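Titgate Field Supply
Home > Soccer > Line Marking > Vostholm Wheel Marker

Vostholm Wheel-to-Wheel Line Marker
Item no. VH-49
$1,219
In stock. Ships on a pallet, curbside only.
Add to cart
Add to wish list

Soccer is played inside lines, and somebody has to put them there. If you are reading this page, it is probably you. You may have missed a meeting.

The Vostholm is a push marker for grass fields. A wheel sits in a tray of paint, passes the paint to a second wheel, and the second wheel lays it on the grass. There is no pump, no battery, no nozzle and no app. It goes as fast as you walk and stops when you stop, or a few inches later if you have the tray overfilled. We have sold fancier machines than this one, and we still do, and we take most of the phone calls about those.

A freshly marked full-size field takes 800 yards of line, more or less depending on how generous your league is with its touchlines. One fill of the tank covers 1,478 yards on short, dry grass. On long grass it covers less, and on a field that hasn't been mowed since the spring cup it covers your shoes.

What you get
Vostholm marker, assembled except for the handle
Handle, with four bolts (we put five in the bag)
Drip tray
Spare transfer wheel
String line on a winding frame
One printed manual, translated from the German by a person in a hurry

Specifications
Weight, empty: 49 lb
Line width: 4 in. as supplied; 3 in. and 5 in. wheels sold separately
Coverage per fill: 1,478 yd
Frame: powder-coated steel
Front wheels: pneumatic
Paint: any water-based transfer paint
Handle: two heights, neither of them quite right for tall people

About the paint
The marker is set up at the factory for Wieser Ready White, which goes in without mixing. It costs more than concentrate and we recommend it anyway to anyone who has ever tried to measure concentrate in a parking lot at seven in the morning. If you prefer to mix your own, aim for the thickness of whole milk. Thinner than that gives you a gray line the referee will ask about. Thicker gives you a dotted one.

Do not use house paint. Do not use the half can of house paint left over from the snack bar. It dries on the wheel, and the warranty has a paragraph about it that we did not write but fully support.

Choosing between the Vostholm and the Melwood
We also carry the Melwood, a battery-powered spray marker. It lays a brighter line, handles longer grass and is easier on the back. It also needs charging, flushing, a clean filter and someone who remembers to do all three. Clubs with one field and one responsible adult tend to be happier with the Vostholm. Clubs with several fields should look at the Melwood, or at recruiting a second responsible adult. We can only help with the first.

Going around corners
The Vostholm steers like a shopping cart with good intentions. Straight lines are easy if you look at the far end of the string and leave the wheel alone. The center circle is harder. Put a stake in the center spot, loop the cord from the winding frame over it, tie the other end to the eyelet on the left side of the marker, and walk. Keep the cord tight the whole way. If your circle does not meet where it began, go over the join twice and call it wear.

The same cord does the arc at the top of each penalty area. The corner arcs are best done slowly and with no parents talking to you.

Cleaning
Empty the tank back into the tub, run clean water through until the wheel comes up clear, and wipe the axle. Ten minutes with a hose. Skip it once and you will get away with it. Skip it in August and you will be ordering part VH-49-TW, the transfer wheel, which we keep in quantity for this reason. 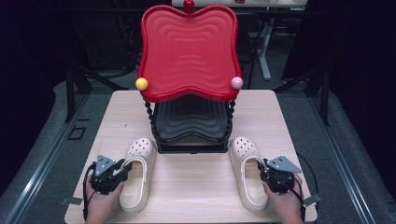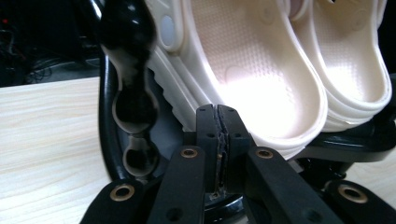 Marking a field means a good deal of walking, most of it over grass that has not dried off yet, with a heavy machine in front of you. Fill the tank at the field if you can, because a full one does not enjoy a car ride. Wear something on your feet that you can rinse and do not love. Chunky foam clogs like the cream-white pair have plenty of grooved sole to catch stray paint, and they hose off well enough, but they are also open at the back, and the bumps on the footbed will not do much for your footing when you lean into the marker on a slope. Old cleats are better. Lace them properly and leave the good sneakers in the trunk.

Shipping and returns
Pallet delivery is included in the lower 48. The driver will bring it to the curb and no farther, whatever you offer. Unused markers may come back within a month. Once paint has been in the tank it is your marker, and we wish you both well.

Warranty
Two years on the frame, one year on wheels and bearings. Tires are not covered. Neither is being left on the touchline during a match and met by a sliding fullback, which we get a claim for every season.

Often bought with this item
Wieser Ready White, 5 gal tub
Transfer wheel, 5 in.
Steel stakes, set of six
Replacement string line
Melwood carry hook (does not fit the Vostholm; please stop ordering it)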